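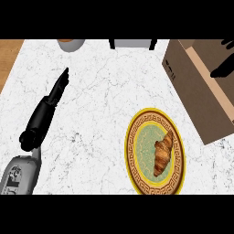

Palleo Tabletop Pack, data card and README

Maintained by Relu Dinu. Review notes by Everett Abernathy.
Last changed in January.

What you get

Palleo is a paid pack of simulated tabletop episodes for two-armed robots with multi-fingered hands. It is sold as a download with a loader, a small replay tool and the scene files needed to run the episodes again in your own simulator. Everything in it is rendered. No real robot was used at any stage.

The pack holds 3,739 episodes spread over 13 tasks. Most tasks use household goods: food, crockery, boxes and other containers. The example render comes from the food group, with a croissant on a plate with a patterned border, an open cardboard box and a white marble-patterned table. Both black hands are in view, though the one over the box is mostly outside the picture.

Who it is for

Teams who train or test policies for two-handed work and want a starting set before collecting their own. It may also suit teaching labs. It is not meant as proof that a policy will run on hardware, and we ask that results from Palleo alone are not reported as real-world results.

Contents of the download

episodes/ one folder per task, one file per episode
scenes/ table, object and lighting settings
loader/ Python loader
replay/ replay tool, command line only
splits/ train and held-out lists
LICENCE.txt
CHANGES.txt

Each episode file stores the rendered views, joint positions for both arms, finger positions for both hands, the action at each step and a short text instruction. Object poses are stored as well but are left out of the default load. Pass poses=True to get them.

Getting started

1. Unpack the archive somewhere with 220 GB free.
2. Install the loader from the loader folder with pip.
3. Put your licence key in a file called palleo.key in the top folder.
4. Run the check script. It reads one episode from each task and prints the task name.

If the check script stops at the first task, the key file is nearly always the problem. It must be plain text with no blank line at the end.

Image format

Views are wide and are padded with black strips at the top and bottom to fit the stored size. The strips are part of the saved image. The loader removes them if you pass crop=True. The default is False, to match the earlier release, and changing it halfway through a training run will give you mixed inputs.

Views look steeply down on the table. Objects near the border of the picture are often only partly shown. In the render at the top of this card, the grey container, the box and the plate all run past the visible area. Do not assume that every object named in an instruction is fully in view.

Held-out list

The held-out list has 900 episodes. It shares tasks with the training list but uses different table surfaces and object placings. Two tasks have no held-out episodes for the box-closing stage, and these are marked in splits/notes.txt.

Review notes (E. Abernathy)

I ran the pack through our usual trial, loading it beside Ostalik and Huvetti, which we already use. Setup took one morning, most of it copying files. The loader was quick and did not crash. The replay tool was slower than I would like and cannot step backwards.

The surfaces are good. Strong veining on a white table is awkward for a segmentation model, and ours picked up several dark patches of marble as objects. I count that in favour of the pack, as our own sets use plain tables and hide the fault. Small printing on the cardboard is too coarse to read, so anyone hoping to test label reading should look elsewhere.

Instructions are short and sometimes vague. "Put the food in the container" is used where more than one container is present. Relu has said that the wording will be revised in the next release.

I would buy it again for pretraining. I would not use it alone for grasp testing, for the reason given under contact below.

Known problems

Contact: soft goods are treated as rigid. Bread and pastry do not squash or flake when held.

Fingers: closed fingers may pass slightly through one another in a few episodes. These are listed in CHANGES.txt.

Lighting: there is one main lighting setup per scene. Shadows vary less than they would in a real kitchen.

Roman export: the converter for the Roman format drops finger positions for the left hand. Use the native format until this is fixed.

Licence

One licence covers one site. Trained models may be shared or sold. The episodes and scene files may not be passed on, in whole or in part. Rendered stills may be used in papers and talks with the pack named in the caption.

Reporting faults

Send the task name, the episode number and the loader version to the address in LICENCE.txt. Please do not attach whole episode files.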